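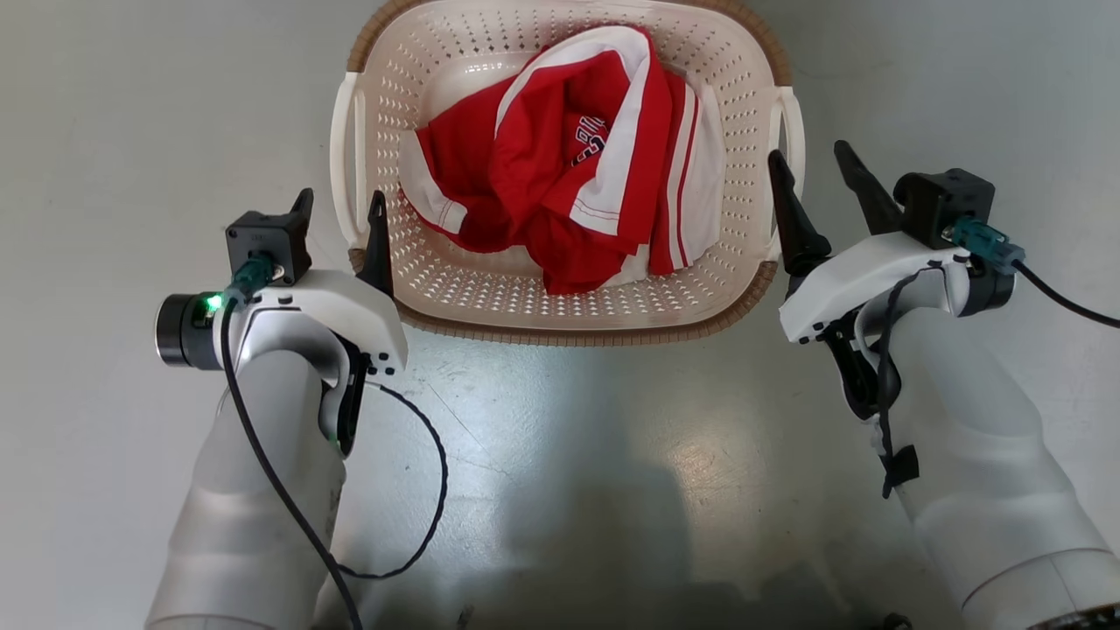 Progress report: shared laundry and drying room, Orkeck House
Reporting period: August to October
Submitted to: Herath Housing Fund
Prepared by: Nataša Berisha, project manager, Mendo Building Services
Date: November 6, 2020

1. Summary

The shared laundry on the ground floor of Orkeck House reopened to tenants during the period. The machines, the new drainage run and the extract ventilation have been commissioned. The drying room is usable but its humidity control has not yet been signed off. One item of cost has moved between budget lines, as set out in section 5. No change to the total grant is requested.

2. Works completed

The old cast-iron waste pipe was removed from the machine bay to the external wall and replaced in plastic, with a fall of 1 in 40. Two rodding points were added. The previous arrangement had one, behind the dryers, and it could not be reached without moving them.

Electrical supply to the bay was separated from the stairwell lighting circuit. Each machine now has its own isolator at shoulder height. Test certificates are in Annex B.

Floor levels were corrected at the threshold. The step recorded in the original survey measured 21 mm and has been replaced by a ramped strip, so that tenants with trolleys or walking frames can enter without lifting. The floor was then sealed. A second coat was needed in front of the machines after the first failed to bond along the line of the former partition.

3. Use of the room

Booking is by paper sheet at present. The electronic system supplied by Cusine has been installed but the door readers reject a proportion of the older fobs, and we have asked for replacements before switching over. Between reopening and the end of October the sheets show 134 booked sessions. Unbooked use is not recorded. Early evening slots fill first, and mornings remain underused.

Tenants raised the following points at the drop-in meeting:

Washing left in machines after the end of a session.
Lack of a surface at waist height for folding.
Noise from the extract fan in the flat directly above.
Instructions printed in type that is too small.

The instructions have been reprinted. For the first point, the house rules now allow the next user to move finished washing into a basket and leave it on the shelf by the door. A folding surface was not in the original specification and is being priced.
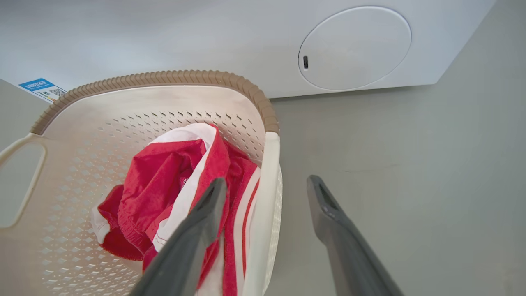

The fan noise was measured in the flat above with the fan at both speeds. At low speed it could not be separated from background noise. At high speed it was audible in the bedroom, and the fixings were found to be bearing directly on the joist. Rubber mounts have been ordered. Until they are fitted the fan is locked at low speed after 9 pm.

4. Drying room

Drying times are longer than designed. With the racks fully loaded, the room takes almost 2 hours more than the design figure to return to its set humidity. The likely cause is the door closer, which does not pull the door fully on to its seal. The closer will be adjusted first and the test repeated before any change is made to the dehumidifier.

5. Finance

Spending is within the approved total. The second floor coat and the additional rodding point cost £600 together and have been met from contingency. This was agreed in writing with your office before the work was ordered. The retention on the drainage contract has not been released. Invoices are listed in Annex C.

6. Next period

Fit rubber mounts and repeat the noise measurement.
Adjust the door closer and repeat the humidity test.
Replace the rejected fobs and move to electronic booking.
Submit a price for the folding surface, for your decision.
Close out the snagging list with the drainage contractor.

The final claim will follow once the humidity test has been passed and the retention settled. Meter readings for the laundry supply will be included with the next report.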